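10/26/26

We picked the laundry task for the fall project because Seija Ahonen said it would be easy to explain to judges. Pick up a shirt, put it in the basket, do it again. The entry is called Wendance, which was the name of last year's project too, and we kept it so we wouldn't have to redo the sign.

I joined the club in October, so I missed the weeks when everyone else learned to calibrate the arms. Radu Costache gave me the short version. You drive the arms by hand for a while, save each run, and the model trains on the runs you keep. By the time I showed up the group had 342 saved runs and had thrown out 68 more, mostly for shirts that missed the basket.

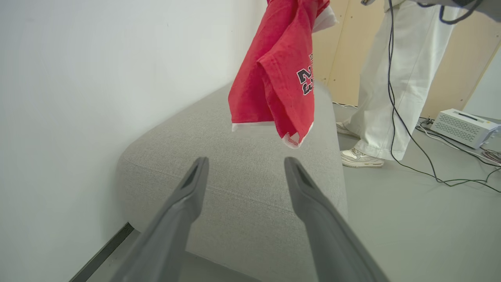
Shirts are harder than I expected. A block has sides and a cup has a rim, but a shirt has a different shape every time you let go of it. We use red ones with white trim, and they have turned out to be a decent choice for this job. Against the light gray seat the red is easy to pick out, even when the shirt is so bunched up that the 23 is half lost in the folds. Domingo Medina wants to add gray shirts next. I think we should wait until the red ones work.

The grip point matters more than anything else. If you pinch a single layer near the hem, the rest of the shirt hangs a long way down and drags on the rim of the basket. If you grab a thick bunch from the middle, it stays compact and drops where you want it. I was a hem person for my first 11 runs, and Radu made me do all of them over.

We also argued about where the basket should go. Domingo Espinoza (we have two Domingos, so he goes by Espinoza) wanted it in the same spot for every run. Seija wanted it moved a little each time so the model wouldn't just memorize a location. 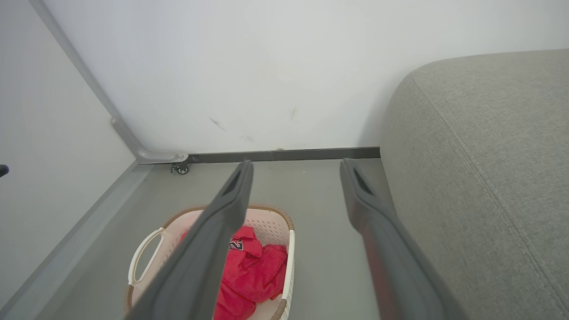 Seija won that one. We now shift it a bit between runs and turn it a little, and whoever is logging writes down the change. It slows things down. My notes from the first afternoon of doing it this way are a mess, and Gheorghița Matei had to retype them before anyone could use them.

The first model we trained was bad. It reached for the shirt, closed too early, and then carried nothing over to the basket and opened up very carefully. The second one gets hold of the shirt most of the time but lets go too high. Radu thinks we're pausing too long before the release when we drive, and the model is copying the pause without knowing what it's for. We're going to record a new set with a quicker drop. 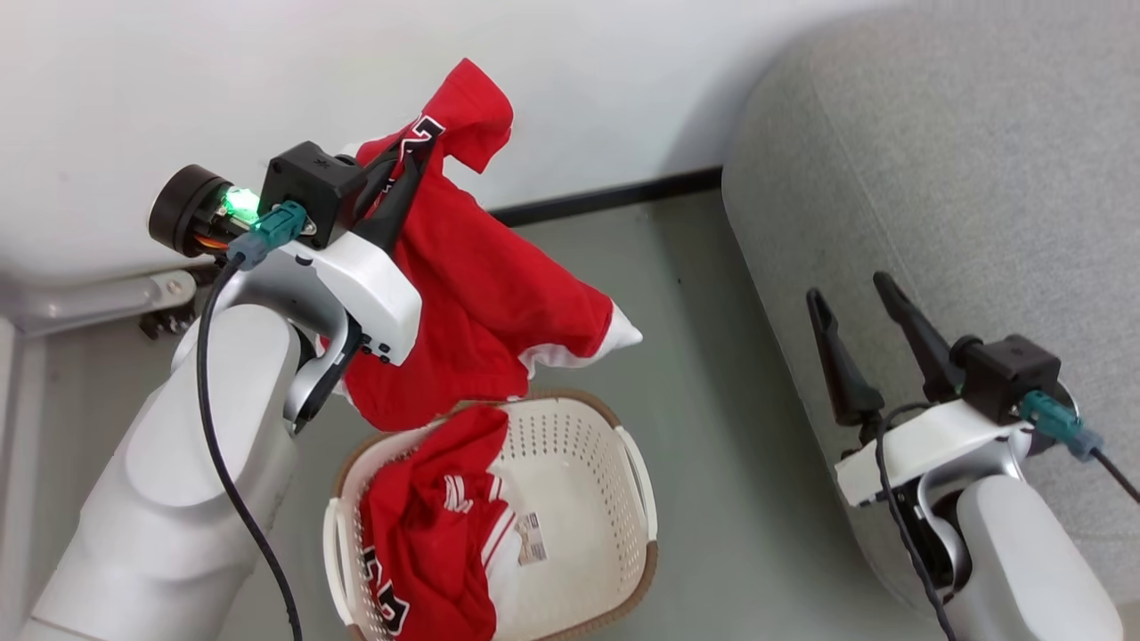
*One shirt in the basket, one on its way.*

For the demo we have to run 2 shirts back to back with no one touching anything in between. I'm on the stop button, which is fine with me. Seija is doing the talking. If the new set trains all right I'll post the numbers, and if it doesn't I'll post those too.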